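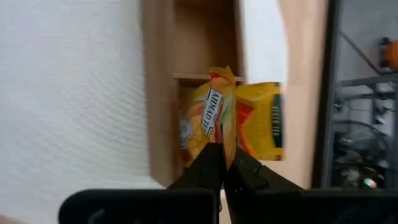
*Yellow tea packet with a folded corner.*

# Clemari Storage Caddy, 2 L

**Item number:** 1645
**Price:** $33, GST included
**Availability:** in stock at the Badbridge store and online

The Clemari is a steel caddy for dry goods. Most people buy it for tea or coffee, and it also suits rice, flour, sugar and small biscuits. It has a round body, a press-fit inner lid with a silicone ring, and a plain outer lid that drops over the top. The inner lid does the sealing. The outer lid keeps dust off and lets you stack a second caddy on the first.

It is made by Braturari, who also make the smaller Pal caddy. The lids are not interchangeable between the two.

## Details

| | |
|---|---|
| Capacity | 2 litres |
| Body | Stainless steel, powder-coated outside |
| Inside finish | Bare steel, brushed |
| Inner lid | Steel with grey silicone ring |
| Outer lid | Steel, colour matched |
| Colours | 5: white, charcoal, olive, mustard, pale grey |
| Dishwasher | Inner and outer lids only |
| Microwave | No |

The coating is satin. Mustard is darker than it looks on most screens, and the olive leans to brown under warm kitchen lights. Colour cards are kept at the counter in Badbridge.

## Using it for tea

Loose leaf can go straight in. Bags can be tipped in or left in their inner wrap, whichever you like. If you keep flavoured tea in the caddy, give it a caddy of its own. Bergamot and fruit blends leave a smell on the silicone ring that carries over to plain black tea.

Push the inner lid down until it stops, then lift slightly on the knob. If it comes away without any pull, the ring is dirty or has rolled out of its groove.

## Cleaning

Wash the body by hand in warm water with ordinary detergent. Dry it fully before refilling and leave it open overnight if you can. Don't use steel wool or bleach on either surface. The ring pulls off for washing and goes back on with the flat side up.

For a stale smell, fill the body with warm water and a spoonful of bicarb soda, leave it for an hour, then rinse. Old rings that still smell after that should be replaced.

## Spare parts

Rings and lids are sold separately. Rings come in grey only. Outer lids are available in all the current colours, plus the old navy until stock runs out. Spare bodies are not sold.

## Changes to this item

From October the knob on the inner lid will be steel in place of beech. Lids with either knob fit the same body. The wooden knob should not have gone through the dishwasher, so if you have one of those, wash it by hand and ignore the table.

## Returns

Unused caddies can be returned to the store or by post with the box. Dents and coating chips found on opening are covered. Send a photo with your order number and we'll post a replacement.

Page updated Saturday, August 10, 2019.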